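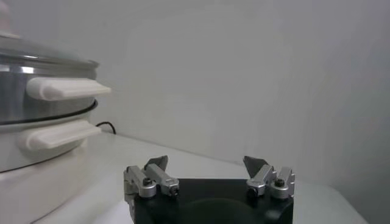
How much water goes into the base for a batch of filled buns? Fill to the lower mark, and add enough for the full steaming time plus a small reserve, so that the lid stays on from start to finish.

Unit 2 – Steaming in a countertop cooker
Course notes, Irine kitchen program. Prepared by Leonilde Garcia, revised in July.

2.1 Heat transfer
Steam gives up its latent heat when it condenses on the surface of the dough. Most of the cooking happens this way, and very little of it by contact with the tray. Dough that touches the pot wall cooks unevenly and tears on removal.

2.2 Loading the tray
Set the perforated tray level before loading. Leave a gap of two fingers between pieces; proofed dough expands again in the first minutes. A tray covered edge to edge blocks the holes and slows the steam. Four buns per load is normal for a pot of this size.
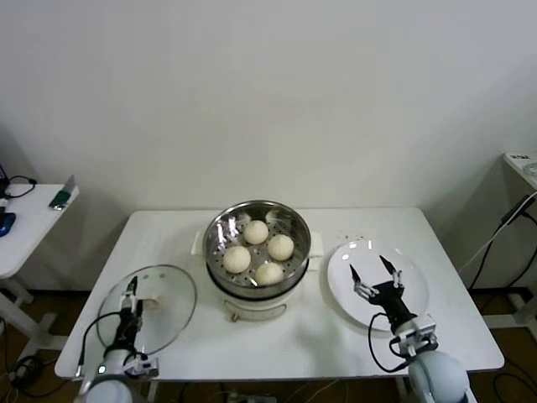 The same spacing applies to dumplings, although they expand less and may sit closer together. Line the tray with paper squares if the dough is soft. Do not line it with a single sheet unless the sheet is perforated.

2.3 Lid handling
A glass lid collects condensate on its inner face. Lift the far side first, keep the lid low, and tilt it so that the water runs back along the rim and away from the food. Put it down flat, well clear of the table edge. Have the serving plate beside the pot before opening.

2.4 Resting
Switch off and wait two minutes before lifting the lid. A sudden drop in temperature can collapse the crumb – this is the most common fault in student batches. Record any wrinkling on the batch sheet.

Reading: Mensah, Kekeli, "Moist heat in small vessels," course pack, Nolham section.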